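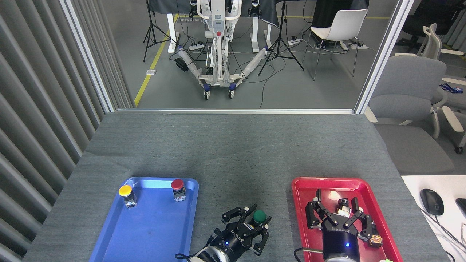

Green-capped push-button switch held between the blue tray and the red tray.

Search datasets
Search

Wembridge Switch Parts Catalog: data card

Jul 27, 2025
By the Wembridge catalog maintainers

## Summary

The Wembridge Switch Parts Catalog is a table of 3,193 records covering panel-mount push buttons, toggles, rockers and limit switches. Each record holds one part as listed by a distributor, with ratings, cutout size and contact form converted to a common set of units. The catalog is meant for parts lookup, substitution checks and teaching. It holds text and numbers only.

Source listings came from two distributors, Drendness and Deschamps. Where both carry the same part, the records are kept separate and joined by `group_id`. Merging them was tried in the first release and dropped — the two firms disagree on panel thickness too often for one row to hold both values.

## Files

- `parts.csv`: one row per listing
- `groups.csv`: links between listings of the same part
- `units.csv`: conversion factors used during cleanup
- `CHANGES.txt`: release history

All files are UTF-8 with Unix line endings. Fields are comma-separated and quoted only where needed. A missing value is an empty field, never a zero or a dash.

## Main fields

`part_id` is a string. Leading zeros are significant, and spreadsheet programs will strip them on import unless the column is set to text first.

`cap_color` is the color of the actuator as named by the distributor, reduced to a fixed list. Shades are folded into the nearest base color. "Amber" maps to `yellow` in Drendness listings and to `orange` in Deschamps listings, following each firm's own filter menu. Users who need a consistent rule should remap from `cap_color_raw`.

`cap_shape` is one of `flush`, `extended`, `mushroom` or `other`. Illuminated caps are flagged in `lamp` and are not a separate shape.

`contact_form` uses the short codes NO, NC and CO. Parts with more than one contact block repeat the code, separated by a plus sign.

`v_max` is the highest rated voltage in volts. The AC and DC ratings are stored in `v_max_ac` and `v_max_dc`, and `v_max` is the larger of the two. Do not use it to select a part for a DC load.

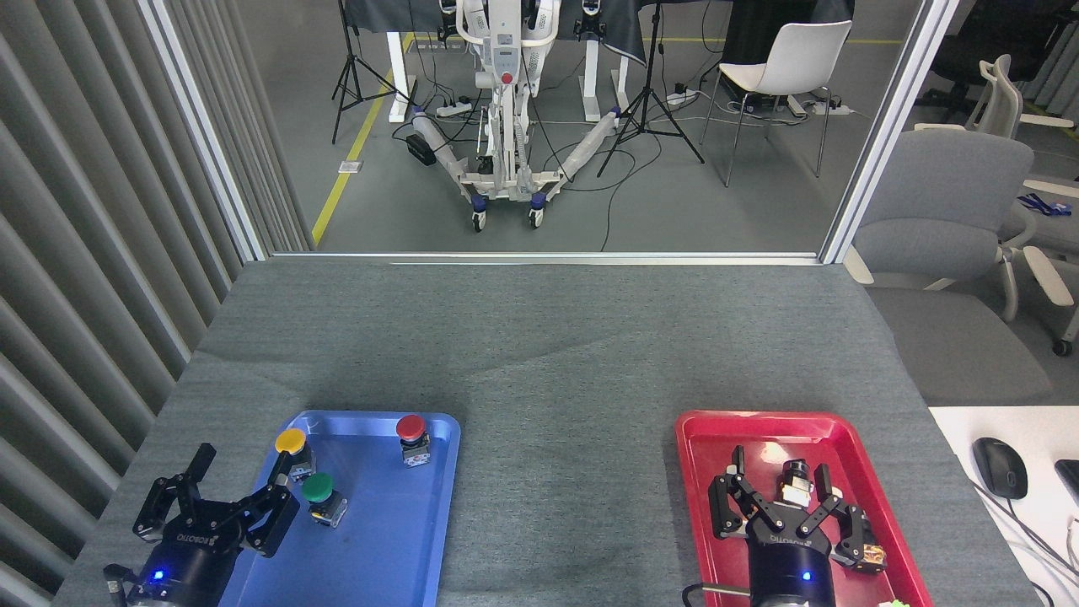 Yellow, green and red button switches on the blue tray.

## Cleanup steps

1. Strip markup and collapse white space in every text field.
2. Convert inches to millimeters using `units.csv`. Values are stored to two decimal places.
3. Split combined ratings such as "250 V / 5 A" into separate columns.
4. Assign `group_id` by maker code and part number after removing spaces and hyphens.
5. Reject rows that have neither a voltage nor a current rating.

Step 4 was checked by hand on a sample of 300 groups, of which 4 were wrong. All had packaging suffixes that were read as part of the number. The suffix list has since been extended, but the sample has not been redrawn.

## Loading

The files load with any CSV reader. In Python:

 import pandas as pd
 parts = pd.read_csv("parts.csv", dtype={"part_id": str})

Lookups on `group_id` are faster if the column is set as the index. The Stirareck import script, kept in a separate repository, writes the same tables to SQLite and adds the index during load.

## Known problems

- More than 100 rows have a cutout diameter but no panel thickness.
- Rockers from Deschamps list the bezel size in the cutout field. These rows carry `cutout_flag = 1`.
- Discontinued parts are not marked. Presence in the catalog says nothing about stock.
- Sealing codes are copied as listed and have not been checked against maker data sheets.

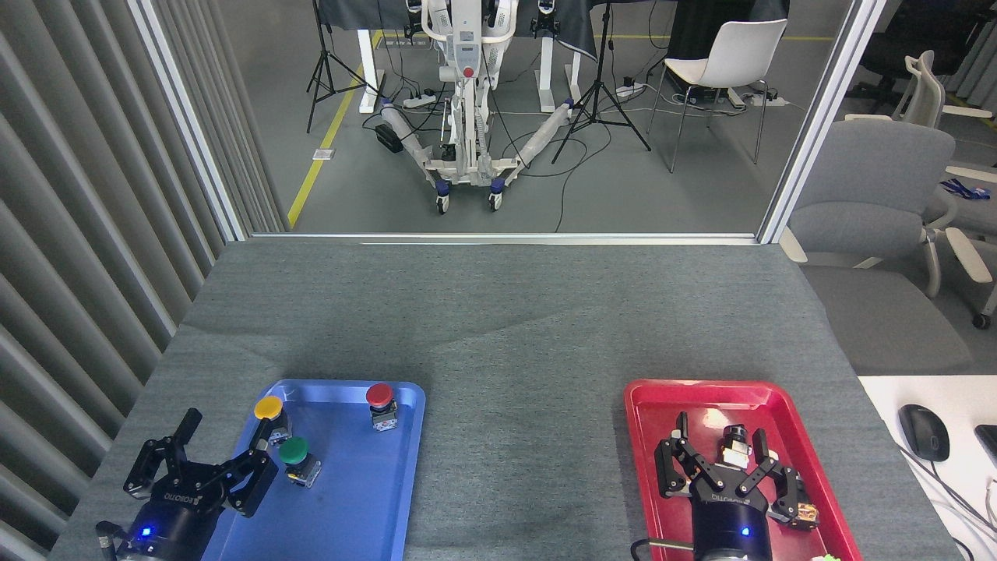 Mushroom-headed push buttons in yellow, green and red, blue tray.

## Updates

Corrections are applied in the April release each year. Reports should give the `part_id`, the field name and a link to the maker's data sheet. Reports with no source are logged but not applied.

Column names are stable within a major version. New columns are added at the right-hand end of the table, so scripts that read by position will keep working.

Related datasets

Wembridge Relay Parts Catalog
Wembridge Terminal Block Dimensions
Stirareck import script: release notes
Panel cutout sizes, metric and inch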